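Bakhtiari Opens Weigh-Your-Own Dry Goods Room in Hinville

HINVILLE – Bakhtiari, the family-run grocer on Studden Street, will open a weigh-your-own dry goods room in August, giving shoppers a place to buy beans, grains, rice and seeds in the amount they need.

The room takes over the former stockroom at the back of the store. It will carry 60 dry goods at opening, among them chickpeas, pearl barley, split peas, brown lentils, short-grain rice and several kinds of dried beans. Every item is priced by weight, and there is no minimum purchase.

"People kept asking us for a cup of barley or enough beans for one pot of soup," said Kaiwen Tan, who manages the store. "We were selling them two-pound bags and they were telling us half of it went stale in the cupboard. So we cleared out the back and put in scales."

Shoppers may bring their own jars, tubs or cloth bags, as long as they are clean and dry. Paper bags are free at the door. A container from home is weighed empty first, and its weight is written on a sticker so that the customer is charged only for the food. The sticker can stay on the jar for later visits.

Portions are weighed on digital kitchen scales of the kind many people already have at home. The store tried a hanging scale and a larger counter scale last winter and found that customers were slow to use either one. With a kitchen scale, a bowl goes on the platform, the display is set back to zero, and the food is scooped in until the reading is right.

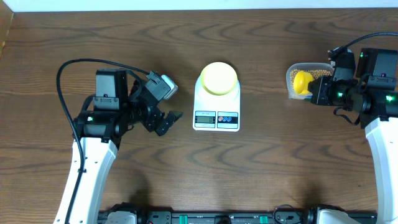
Prices will be posted per pound and per 100 grams. Customers who want an exact amount for a recipe can ask at the counter for a conversion card, which lists common cup measures and their weights for the goods in stock. The card also gives soaking and cooking times for beans. Tan put it together over several months from questions asked at the register.

Each product has its own scoop, and scoops are not shared between products. Bowls are changed after every customer and washed in the store kitchen. Goods that contain wheat, barley or rye are kept along the left wall, apart from everything else, and have a separate weighing table. Sesame and other seeds are on the bottom shelf by the window. Customers with serious allergies are asked to speak to staff before they start, and can have an order packed from unopened sacks instead.

The dry goods come mainly from a wholesaler in Hirport, with deliveries every Friday morning. Beans are sold with the crop year marked on the shelf label – older beans take longer to cook, and Tan said regular customers had asked for the information.

A trial held in the front of the store drew 246 purchases. Chickpeas sold best, followed by brown lentils. The store also learned that shoppers wanted more table space, and the new room has 8 weighing places, with stools at two of them for customers who prefer to sit. The tables are low enough to use from a wheelchair.

"Some people were in and out in a couple of minutes, and some stayed and talked about soup," said Tan. "Both are fine. We made the aisle wide enough for the second kind."

Packaged dry goods will remain on the shelves in the main part of the store at their current prices. Coffee and spices are not part of the new room for now. Bakhtiari plans to look at spices again once staff have seen how the small amounts can be weighed accurately, as most kitchen scales are less dependable with a pinch than with a cupful.

The dry goods room will keep the same hours as the store, with the last weighing 15 minutes before closing. Schools and cooking groups that would like to visit outside the busy late-afternoon period can arrange a time with the store in advance.

About Bakhtiari

Bakhtiari is an independent grocery store in Hinville selling fresh produce, bread, dairy and pantry goods. The store also delivers within Hinville and to the near side of Hirport.

Press contact: Kaiwen Tan, store manager, Bakhtiari, Studden Street, Hinville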